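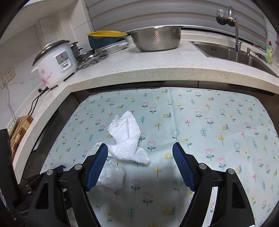 Towel and plastic bag on the snail cloth.

October. Up at six, coffee, started on the kitchen before the light got strong. Spent the first hour with the Rimness handling rules printed out and a pencil, which I should have done last week. They run to 2000 words and about half of that is definitions. I have been working from memory and my memory had drifted from what they say.

The main thing I had wrong is the start of an episode. I thought it began when the fingers closed on the object. The rule says it begins with the gripper open, both pads in view, object not touched. It ends the same way, open, clear of the object, still for a count of two. I wrote OPEN / OPEN on a strip of tape and stuck it inside the cupboard door.

Second thing, soft items. A towel has to be left in whatever shape it falls in. I had been flattening mine between takes, a habit from folding laundry. The rules call that grooming and tell you to mark the take if you do it. So I marked mine. It took until nine to go back through the log and I did not enjoy it.

Clear plastic has its own paragraph. Bags are allowed but must be logged as "transparent, deformable" and never just as "trash," and the checker at Ultham bounces anything with the wrong word. I don't disagree with them. On this cloth the pattern shows through the top of the bag and I can lose track of where it ends myself, so I would like whoever trains on it to be told.

Patterned tablecloth: allowed. I checked twice. Sârbu, the older standard, wanted plain surfaces only, and I still have a gray sheet I bought for it. Rimness says leave a home as a home is, short of anything private or dangerous. I went over the counter with that line in mind. Rice cooker can stay. Sockets can stay. Cords are fine if they are on the counter and not hanging where the wrist might catch them. No mail, no medicine, no family photographs. I took the calendar down and put it in the bedroom.

Moved on to the mixed clutter set at ten.

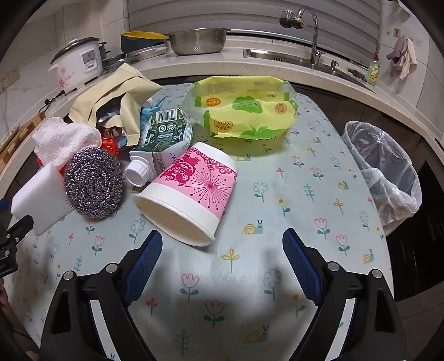 For mixed clutter the order matters, and this is the part I want to have straight before tomorrow. Hard light things first, such as a paper cup. Then anything crushed, like a carton. Then sponges and scrubbers, then cloth. Packs in plastic wrap come last. Tralel did it the other way around and their sheet is still pinned up by my desk, so I keep starting at the wrong end. I am going to take it down.

A cup on its side should be approached so that both jaws are seen on either side of it before they close. You are not supposed to nudge it upright first. If you nudge it by accident, the take stays in and gets the note "contact before grasp." I like this rule. Under Sârbu you threw those away, and then everything in the set looked like it was done by someone who never bumps into anything.

Steel wool is permitted but you have to look over the pads after each take and brush them off. I have been using an old toothbrush. Add to supply list: toothbrush, tape, bin liners.

Hands. Rule 4 again. Hand on the grip may show, face may not, and no one else in the room. I put the chair against the door.

One question I could not settle. The rules say the wastebasket should be "within comfortable reach and not moved during a session." They don't say if you can change the liner. A full bag changes how things land and I would think it counts as part of the session. I have written to Rimness to ask. Until they answer I am ending the session when the bag needs changing and starting a new one after. More paperwork but it can't be wrong.

Count at the end of the day is 264 takes that I would sign for, against a target of 760 for the month. That is behind. I could make it up by going faster and I thought about it over lunch, but the rules cap a session at forty minutes with a rest for the wrist, and mine was sore by three, so the cap is probably right.

Stopped at four. Wiped the gripper pads with a damp cloth, checked the pins for play, put it on the charger. Left the tablecloth on. Had rice and eggs standing up at the sink, then copied the log out clean and sent it to Ultham.

Tomorrow: take down the Tralel sheet, buy liners, redo the marked towel takes if the light is the same.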